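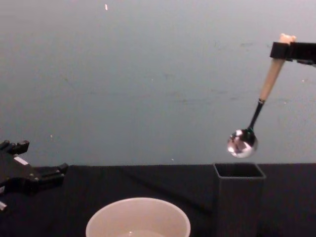
Spoons! How come they make you look weird?

Grab a shiny one. A clean one pls. Look in the round part, the part you eat from. You're upside down! Now flip it over and look at the back. Right way up again, but with a huge nose.

Why? Light. It bounces.

Light hits something shiny and bounces off, like a ball off a wall. Flat mirror, all the light bounces back nice and even, so you look like you. But a spoon is curved. The inside is a little cave (grown-ups say concave, see, the word has CAVE in it). Light from your chin bounces one way, light from your hair bounces the other way, they cross over. Top goes to bottom. Upside-down you.

The back bulges out. That's called convex. No crossing over, so you stay right way up, just squished and tiny with lots of room around you.

What about wooden spoons? Nope. Wood is bumpy, even when it feels smooth. Light bounces off all over the place, so no picture. Same with a dull gray pot or a black tabletop that isn't polished.

Parts of a spoon, quick:
Bowl - the scoopy bit. Yes it has the same name as a soup bowl, confusing.
Neck - the thin bit.
Handle - the bit you hold. A fat handle is easier to grip then a skinny one, good for little hands and for sore hands too.

Try this
Hold the spoon far away, look in the inside. Upside down. Now bring it really really close, right up to one eye (careful!). Did your eye flip? Keep going slowly till it does. Spoons with a deep bowl need you closer than flat ones do.

Then wash it and put it back in the drawer.

Bernadette Rolland, 15 July 2021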